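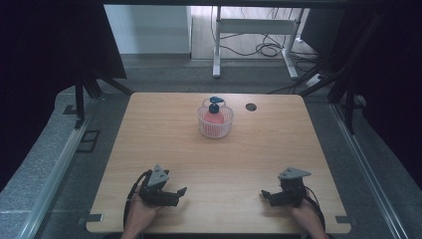 Luana Andrade has been sorting out other people's bathrooms for long enough to have opinions about soap. She holds them firmly and will share them before you have your coat off. Her latest is that a pump bottle ought to live in a tub of its own. The pinkish-red one with the dark blue top, standing in its clear container on the pale wooden table, is how she would like every bottle in the country to be kept. "You can see what it is, you can get at the pump, and if it leaks, it leaks into something," she says. "I've had clients cry over less."

We met at the small workshop she shares with Mwangi Muli, who makes tables under the name Wokora and has learned to nod while she talks. She started out doing kitchens. Bathrooms came later, when a customer asked her to look at one shelf and she found 40 bottles on it, most of them with an inch of something at the bottom.

"Shampoo, largely," she says. "There was one conditioner she'd moved house with. Twice. She couldn't stand the smell of it."

Did she throw it out?

"I asked her to throw it out. It's different. If I do it, she buys another one to spite me."

Her method, if she will allow the word, begins with carrying everything to a table. She dislikes sorting on the floor, where things get kicked, and she will not sort on a bed. The table should be clear before a single bottle goes on it, and the bottles come back to it one at a time. Muli, listening from the doorway, remarks that his tables were designed for dinner. Andrade ignores this.

The hole in the tabletop was bound to come up. It is small, round and black, a little way to the right of the tub, and I asked Muli what it was for.

"Cables," he says. "Or a parasol, if you've got a very thin parasol."

"Crumbs," says Andrade.

The corners are rounded because he has children, and because he once walked into a square one at nearly full speed in the dark. He still has the mark on his hip and offered to show me. I said I would take his word for it.

On containers, Andrade is stricter than I expected. She likes them see-through and she likes them plain. Labels she regards as a confession that you bought the wrong tub. Baskets are "for bread". She spent three years recommending lidded boxes before admitting that people simply put things on top of the lid, and she has since written to two former clients to apologise. One of them, Evaristo Negri, wrote back to say he had grown fond of the lid and kept his keys on it.

I wanted to know what her own bathroom looks like. There was a pause, and Muli became very interested in a clamp.

"It's fine," she says. "The bathroom's fine. I wouldn't go in the cupboard on the landing -- that's towels, and some paint, and a fondue set. I'm doing it in July."

"She said that last July," says Muli.

She picks up her tea, looks for somewhere to put it down again, and settles on the windowsill, well away from the oak.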